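Why Do We Have Stripes on Our Clothes?
Reading time: 7 minutes

Look inside a closet or a dresser drawer and there is a good chance that something in it has stripes. Stripes are among the oldest patterns that people have put on cloth. They are found on shirts, socks, blankets, flags, and towels in many parts of the world. This page explains how stripes are made, why they became so common, and how you can make some of your own.

What is cloth made of?

To understand stripes, it helps to know how cloth is built. Most cloth begins as fiber. A fiber is a very thin strand, thinner than a piece of string. Cotton fibers grow around the seeds of the cotton plant. Wool fibers grow on sheep. Linen fibers come from the stem of a plant called flax.

A single fiber is short and breaks easily. When many fibers are twisted together, they hold on to one another and become yarn. This twisting is called spinning. You can test it with a cotton ball. Pull a little of the cotton out slowly while turning it between your fingers. The part you have twisted will be much harder to pull apart than the part you have not.

Once there is yarn, it can be made into cloth in two main ways: weaving and knitting.

Stripes made by weaving

Weaving is done on a loom. Long yarns are stretched tightly across the loom, side by side. These are called the warp. Another yarn, called the weft, travels over and under the warp yarns, from one side to the other and back again.

If the weaver sets up the warp with groups of different colors, the finished cloth will have stripes that run along its length. If the weaver changes the color of the weft instead, the stripes will run across the cloth. If both are changed, the two sets of stripes meet, and the cloth has checks or plaid.

Stripes were a sensible pattern for early weavers. The yarn could be dyed before weaving, and the weaver had only to choose which color came next. A picture of a bird or a flower takes far more planning.

Stripes made by knitting

Knitted cloth is made of loops. Each loop is pulled through the one below it, row after row. The loops can stretch and spring back, and for this reason T-shirts, socks, and sweaters are usually knitted.

To make a stripe, the knitter finishes a row with one color and begins the next row with another. Large knitting machines do the same thing very quickly. Many of them knit in a circle and make a long tube of cloth, which is later cut and sewn into clothing.

Stripes made by printing

Stripes may also be printed on cloth after it has been made. There is a simple way to check. Turn the garment inside out. If the stripes are just as bright on the inside, the colors are probably in the yarn. If the inside is much paler, the stripes were probably printed on one side. (Ask before you turn someone else's clothes inside out.)

Stripes at sea

One of the best-known striped garments is the sailor's shirt. In 1858, the French navy listed a striped knitted shirt as part of its uniform. The rules stated exactly how many stripes there should be: 21 white stripes on the body, each of them 20 millimeters wide, with narrower blue stripes between them.

The shirt was worn under other layers, close to the skin. It was comfortable, and it allowed a sailor to bend and climb. People who fished and worked along the coast wore similar shirts, and so did families on vacation. Today you can find a striped shirt of this kind in towns that are very far from any ocean.

Stripes on teams and signs

Stripes are easy to see from a distance, and they are easy to tell apart. A soccer team in wide green stripes will not be confused with a team in narrow red ones. Referees in some sports wear black and white stripes so that players can find them quickly on a crowded field.

Road barriers and crosswalks use bold stripes as well. The strong change from light to dark catches the eye — even in rain or at dusk.

Do stripes change how we look?

Many people have heard that stripes going up and down make a person look taller. Scientists who have tested this idea have not always agreed. In one famous drawing, two squares of the same size are filled with lines. The square with lines running across it often looks taller than the one with lines running up and down. Our eyes and brain work together to judge size, and a pattern can mislead them.

Taking care of striped clothes

Dye is the coloring that gives yarn its color. Some dyes can come loose in water, particularly when a garment is new. This is called bleeding. A dark stripe that bleeds may turn the white stripe beside it gray or pink. The following steps will help to keep stripes clear.

1. Read the care label with an adult before the first wash.

2. Wash new striped clothes in cold water, together with colors that are similar to the darkest stripe.

3. Dry them out of strong sunlight. Sunlight fades many dyes over time.

4. Lay the garment on a wide, flat surface and smooth it with your hands. Fold it along the stripes where you can, so that the edges line up neatly.

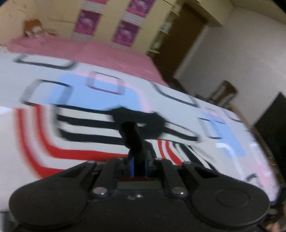

5. Put the folded garment away in a dry place. Heavy knitted clothes should be folded and not hung, so that they keep their shape.

Try it yourself: a paper weaving

You will need two sheets of paper in different colors, a ruler, a pencil, and safety scissors.

Fold the first sheet in half. Draw straight lines from the folded edge, stopping a finger's width before the open edge. Cut along the lines and unfold the sheet. This is your warp. Cut the second sheet into strips for the weft. Weave the first strip over and under until you reach the other side. Begin the second strip the opposite way, under and then over.

When you have finished, try again with strips of two colors. What happens if you use two dark strips, then one light strip?

Words to know

Fiber: a very thin strand, such as cotton or wool
Loom: a frame or machine used for weaving
Warp: the yarns stretched along the length of a loom
Weft: the yarn that goes over and under the warp

Text by Visitación Figueroa

Related explainers
How Does a Zipper Work?
Where Does Blue Dye Come From?
Why Does Wool Keep Us Warm?
From Flax to Linen

Contact us | Copyright Lokitora Children's Learning Library | Back to top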